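Search the archive
Search this list
Advanced search

[plekari-swap] Re: What do you do with the odds and ends bin?

From: Salamatu Etim
To: plekari-swap list

Tarun Tiwari wrote:

> Hi all, I'm new to the toy swap here in Branholm and I've been put on
> sorting. The dolls and puzzles I can handle. What I can't figure out is
> the leftover stuff, the single plastic pieces and the household bits
> that get dropped in with the toys. Do you throw them out? Save them?
> For how long? I've got a whole bin going and it's only May.
>
> Also, does anybody wash this stuff or do we just wipe it?
>
> Tarun

Hi Tarun, and welcome! You've asked my favorite question, so get a cup of coffee (I have mine, it's 6 in the morning and the house is finally quiet).

I've been sorting for the swap long enough to have strong feelings about the odds and ends bin. Musa wanted to get rid of it altogether a couple of years back and I fought him on it, and I'd fight him again, sorry Musa. Last year we took in 764 items between the spring and fall swaps and 700 of them found homes. A good chunk of those went out only after somebody matched a stray part to the thing it came off of. We had a marble run with no funnel for two whole swaps and then there the funnel was, in with somebody's measuring cups!

So no, please don't throw it all out. But you don't want to keep everything either, or you'll end up like me with Balogun boxes stacked up to the dryer.

What I do is start small. I never tip out a whole bin at once anymore. I put a few things in a shallow layer so I can see every piece, toys and kitchen stuff all together, and I go through it that way before I add more. When it's heaped up you miss things, and you also get tired and start calling everything trash.

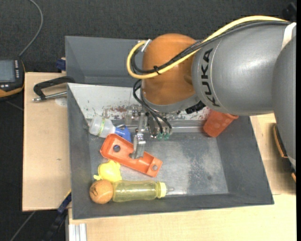

Gray bin with a small mixed batch: the orange-red tray and the little blue-topped bottle

The long orange-red piece is a good one to talk about. I call anything with raised edges a tray until I know better, and this one has holes in it, so is it a tray, or part of a bigger toy? I don't know! That's exactly the sort of thing I keep. It's big, it's a bright color, and if there's a set somewhere with a gap in it, whoever has the set is going to recognize it right off. I'd put it in the "parts, large" box and post it to the list.

The little bottle I'm less sentimental about. Small bottles come in by the dozen and you can't tell from looking what's been in them. My rule is that if it's clearly a play bottle from a doll or kitchen set, it gets washed and goes with the dolls. If it might ever have held something real, it goes in the recycling, and I don't lose sleep over it. Onyekachi is stricter than I am and tosses all of them. You can pick a side.

As for how long, I give a large part two swaps and a small part one. I write the month on a strip of masking tape and stick it on the box, not on the piece (the glue is awful to get off, ask me about the dollhouse roof). Once its time is up, out it goes. The only exception I make is for wheels. Somebody always wants wheels.

Now washing. Hard plastic with no batteries and no stickers goes in a mesh bag on the top rack, no heated dry. Anything with holes or corners that hold grime I do in the sink with dish soap and an old toothbrush, and then I leave it upside down on a towel overnight. If you put it away damp it'll smell by the next swap and then you've got to do the whole box over. Wiping is fine for big flat things. I wouldn't wipe anything a baby is going to chew.

One more thing about your bin, pick a plain one. I used a flowered one for years and could never find the small pieces against the pattern. Plain gray is great, plain white is fine too. Danjuma got us a stack from Plunanik when they were clearing out their stockroom, and I think there are still 20 of them in the church hall closet behind the folding chairs. Help yourself, just leave me two.

Oh, and building bricks don't count as odds and ends! Please don't sort those by set, you'll lose your mind. I put them in zipper bags, 144 to a bag, and kids are perfectly happy. Yes, I do count them. I do it in front of the TV and I find it relaxing, so if you have loose bricks just drop them on my porch.

If anybody is missing something that sounds like that orange-red piece, write me back off list and tell me what it goes to. I'd love to know what it is.

Salamatu

> On the same topic, are we still taking lunch boxes?

P.S. Yes to lunch boxes, if the latch works.

Filed under: Sorting & Storage, Toy Parts, Newcomers
Thread last updated in May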